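티켓: 양팔 비닐봉투 취급 패키지, 우측 그리퍼 파지 해제 지연
제품: Rendari 듀얼암 키트 (체험 대여 중)
현장: Stilville 2층 시험실
접수: 2024년 4월 2일
상태: 진행 중

증상. 휴지통 봉투 씌우기 작업에서 우측 그리퍼가 봉투를 제때 안 놓음. 열림 명령 나가고 800 ms 넘어서야 손가락이 벌어짐. 좌측은 정상. 컨트롤러 로그에 코드 883 반복. 매뉴얼에는 "엔드이펙터 응답 지연"이라고만 돼 있고 조치법 없음.

환경은 카펫 바닥, 흰 패널 앞. 통은 둥근 것, 봉투는 얇은 투명 비닐. 파란 테이프로 봉투를 통에 고정하는 방식 그대로 사용중.
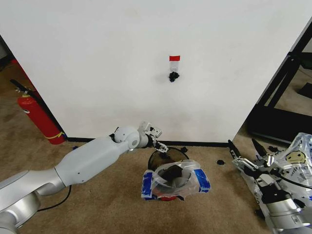

작성: Duan

먼저 해본 것들.
- 전원 재투입: 변화 없음
- 그리퍼 캘리브레이션: 좌우 둘 다 돌림. 우측만 883 다시 뜸
- 케이블 재체결: 커넥터 뺐다 꽂음. 잠깐 괜찮다가 재발
- 파지력 하향: 기본값에서 두 단계 내림. 지연은 그대로인데 봉투가 덜 늘어남

10회 돌려서 2회는 정상, 나머지 전부 지연. 정상인 두 번은 모두 전원 켠 직후였음. 온도 영향인가 싶은데 모터 온도값이 체험판 대시보드에 안 나옴. 이거 정식판에서만 열리는 항목인지 확인 부탁.

Jivine 쪽 답변(메일 요약): 펌웨어 올리고 재시험, 그래도 나오면 우측 그리퍼만 교체품 발송. 키트 전체 회수는 안 해도 된다고 함. 펌웨어는 올렸음. 업데이트 도중 좌측 팔 연결이 한번 끊겨서 처음부터 다시 했고 두번째에 완료.

업데이트 후 재시험. 883 빈도는 줄었는데 없어지진 않음. 양손으로 봉투를 같이 잡는 구간에서 제일 잘 나옴.
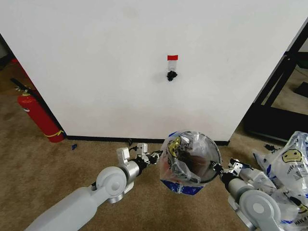 우측 지연이 양손 동작에서 왜 문제냐면, 좌측이 먼저 놓고 빠질 때 우측이 계속 물고 있으니까 봉투가 한쪽으로 끌려감. 한손 동작이면 좀 기다리면 되는데 이건 타이밍이 안 맞으면 입구가 틀어져버림. 게다가 봉투를 바닥에서 거의 안 띄우고 양쪽에서 잡는 자세라 끌리면 카펫에 바로 쓸림. 높이를 더 주면 나을 것 같은데 웨이포인트 수정 메뉴가 잠겨 있음. 스마일 그림 인쇄된 이 봉투 말고 더 두꺼운 걸로도 해볼 예정. 필름이 손가락에 붙는 건지 그리퍼가 늦는 건지 아직 구분이 안 됨. 로그상으론 그리퍼 쪽이 맞아 보임.

참고로 봉투 없이 열고 닫기만 시켰을 때도 지연 한 번 나옴. 그래서 필름 점착만으로는 설명이 안 됨. 좌우 그리퍼 맞바꿔서 증상이 따라가는지 보려고 했는데 우측 체결 나사 하나가 안 풀려서 보류. 무리해서 돌리면 뭉개질 것 같음. 공구 규격 좀 알려주세요. 동봉된 렌치는 헐거움.

키트 평가 관련해서 같이 적어둠. 설치는 빨랐고 좌측 팔 동작은 만족. 파지력 조절 화면도 쓰기 쉬움. 아쉬운 건 로그. 시간이 초 단위로만 찍혀서 지연 길이는 따로 재야 했음. 위 수치도 별도로 잰 것. 밀리초 표시 옵션 있으면 알려주시고 없으면 요청사항으로 올려주세요. 에러코드 표도 최신본이 필요함. 대여 키트에 딸려온 게 1월 판이라 새 펌웨어랑 번호가 몇 개 안 맞음.

구매 검토는 우측 문제 정리될 때까지 보류. 대여 기간 연장되는지도 회신 바람. 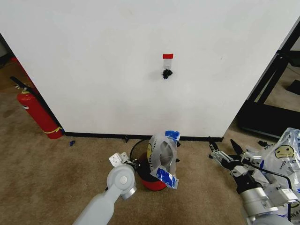 문: 우측 그리퍼만 교체해도 양팔 캘리브레이션을 전부 다시 해야 하나?
답: 교체한 쪽만 다시 하면 된다고 회신받음. 단, 양손 동작을 쓰는 경우에는 좌우 동기화 메뉴를 한 번 더 실행할 것.

남은 일
- 교체품 송장번호 받기
- 나사 규격 확인
- 두꺼운 봉투로 재시험, 결과는 이 티켓에 추가
- 대시보드 온도 항목 문의 회신 대기

교체품 도착 전까지는 양손 구간 빼고 한손 동작만 돌림. 로그 파일은 첨부 용량 초과로 메일로 따로 보냈음.

관련 티켓
Rendari 듀얼암 키트: 펌웨어 업데이트 중 좌측 팔 연결 끊김
체험판 대시보드에서 모터 온도 항목이 보이지 않음
코드 883 발생 시 로그 추출 방법
그리퍼 교체 후 좌우 동기화 순서
웨이포인트 수정 메뉴 잠금 해제 요청
대여 기간 연장 신청 안내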